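Please leave the table alone

When I moved to Lumville nine years ago, I rented a room above a bakery and owned one table. I ate on it, I wrote my letters on it, and on Saturdays I repaired my bicycle lamp on it. Now I have a proper flat and the table is still the same, and I want to defend it.

In these years I have seen many friends do up their homes, and they all start with the same idea, that every activity must have its own place. There is a desk for work, a counter for breakfast, a small table for the coffee cup and a special shelf for the keys. In the big shop on the Gumness road one can buy a stand which is made only for opening the post. It costs 200, and I receive perhaps two letters in a month.

I understand the wish behind it. People are tired, and a clear surface looks like rest. My neighbours in the Mikik building, where the flats are very small, tell me they cannot think if there is a plate next to the computer. I believe them. But I grew up in a house of seven persons with one table in the kitchen, and I learned to read at the same corner where my grandmother cleaned beans. If I needed more space, I had to ask for it. If she needed more space, she did not ask. In this way I learned something about living with other people, and I am not sure I could learn it at a private desk.

A table which is used for everything is also a kind of diary. In the evening I come home and see the bill I did not finish, the orange somebody left for me, the sewing with the needle still in it. The things remind me. When I once put everything in drawers, for a whole June, I forgot to pay the water and I forgot a birthday.

There is of course a limit. A table which is never cleared becomes a shelf, and then the family eats on the sofa. Our rule at home is simple: at 9 in the evening everything may stay, but there must be room for 4 plates by breakfast. Some days it is hard work - my son builds things which must not be touched - but most days it takes one minute.
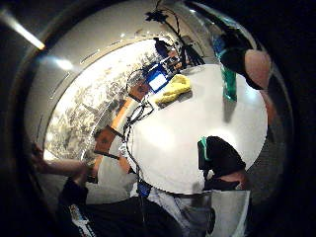
A round table with a yellow cloth, a small lit screen and plenty of cables.

I notice that the advice about tidy homes comes mostly from people who sell boxes. In the Tyagi market hall there were 13 stalls when I came, and one of them repaired chairs and tables. It has closed, and in its place they sell baskets with labels. I have nothing against baskets. I only think that before we buy another piece of furniture for another small task, we could move the newspaper a little to the left and sit down.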